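The Ten-Slot Box: an Afternoon of Sorting with Edileuza Bittencourt
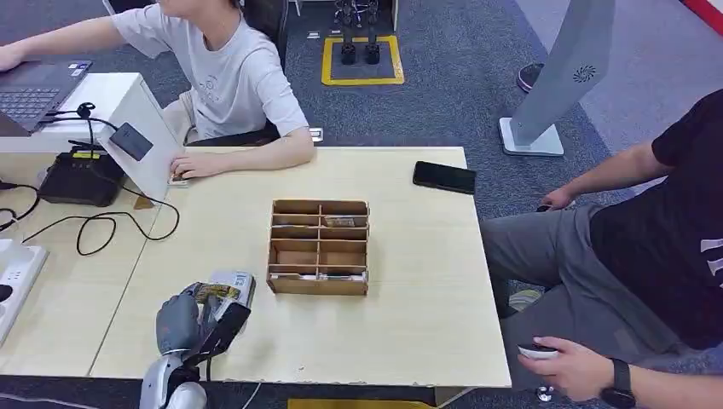 Page last changed: June, by Hsin-yi Liao

I went to see Edileuza Bittencourt because of a drawer. My drawer, I mean, the one in my kitchen where the spare batteries live with the seed packets and the tea samples and four different kinds of picture hook. I'd mentioned it to Garba Ajayi, who edits these pages, and he told me to stop complaining and go talk to somebody who sorts small things for a living.

So I took the bus out to Bisthorpe, where Edileuza runs a two-room workshop called Bonda. She packs sample boxes for small sellers (teas, spices, soap, buttons, anything that comes in a little packet) and she also goes into people's homes and shops and gets their odds and ends under control. She had a pot of coffee going when I got there and she talked pretty much nonstop until five, which suited me fine.

I asked first about the wooden organizers, the kind with two columns and five rows. She has a lot to say about them.

"I started with plastic trays," she said. "The clear ones, with the lids. I hated them by the end of the first month. They slide around when you drop something in, and then the lid goes missing and you feel bad about the lid. Wood stays where you put it."

The one she likes best is just an open box with thin dividers, no lid, no drawer, no labels on the front. She has them made by a man named Yi-chun Kong, who used to build picture frames and still has all the right saws. I asked why two by five and she laughed at me a little. That was the size of the first one he had left over, and she got used to it.

"People want forty slots," she said. "They come to me with a picture of some giant wall thing with 49 holes in it. And I say, okay, what goes in hole number 30? They don't know! Start with ten. If you fill ten, we'll talk."

We got into how she begins a box, and I was surprised that she starts almost bare. One flat packet in an upper corner slot, something thin laid across the bottom row, and the rest left open so you can see the wood. She puts in the awkward shapes first. A flat packet is awkward, she says, because it wants to lie down and take up the whole floor of a slot, and then whatever comes next ends up on top of it and you've lost it.

"Stand it or lay it, but decide," she told me. "If half your packets are standing and half are lying down you'll be digging around in there with a fingernail."

And the long things that don't fit a slot? I have a lot of those. She lets them lie across two columns along the bottom row. She's seen people cut the dividers out to make room and she thinks it's a shame, though she admits she did it herself once, for a client with knitting needles.

Small cartons are easier. A little printed box has square sides and a name on it, and it'll go in a slot on its end with the name up. She does want you to pick up each one and look at it before it goes in. I said that sounded slow. She said it was slow, yes, and she charges by the hour.

I asked about the table, since hers back at the workshop was so clear and mine never is. That got me the longest answer of the day.

"Ten slots take up a piece of table this big," she said, holding her hands apart. "You need the same again in front of it, for the thing you're holding. So whatever else is on the table goes to the sides. Laptop up on a stand, cables over on that side too, phone face down and out past the box." She is strict about the phone. She doesn't mind people having one, but face up it's a little television, and she's watched clients lose 20 minutes with a packet of cumin in one hand.

Cables she's more relaxed about than I expected. I'd figured she would be the type with ties and clips and a label on every plug. She isn't at all. "Cables are somebody else's job," she said. "If I stop to fix the cables I never get to the box. Push them to the left and keep going." I found this very comforting and have been quoting it at my husband ever since.

She also likes to have a second person at the table, on the far side, sitting down. Ideally it's the owner of the stuff. They don't have to do much. Ka-ming Tu, who runs a spice stall called Fu and has been a client from early on, told me on the phone later that he sat through his whole first session with one hand on the tabletop, answering questions. "She'd hold something up and say, keep? And I'd say keep. Then she'd hold it up again, higher."

His stall now has around 500 sample packets in circulation at any time, and he restocks from three of Yi-chun's boxes, side by side. He used to spend his mornings hunting for fennel.

I wanted to know whether she ever gets it wrong. Oh sure, she said. She did a big order for a soap maker, Vondau, 4000 little cartons to be packed into sets, and she put the lemon and the ginger next to each other. Both had yellow on the box. You can guess the rest. She spent two evenings opening sets and swapping them by hand, and now colors that look alike go in opposite columns, top and bottom if she can manage it.

Before I left I emptied out my purse for her (her idea, not mine) and she had me put it into one of the boxes while she drank her coffee. Receipts, a loyalty card, lip balm, two cough drops, a hair clip, a packet of ketchup. I used six slots. She looked at the ketchup for a while.

"Keep?" she said.

I kept it. The boxes come straight from Yi-chun, by the way, and he's slow in summer, so ask early if you want one. Edileuza takes home visits in Bisthorpe and anywhere you can reach on the same bus. My drawer is booked in for next month, picture hooks and all.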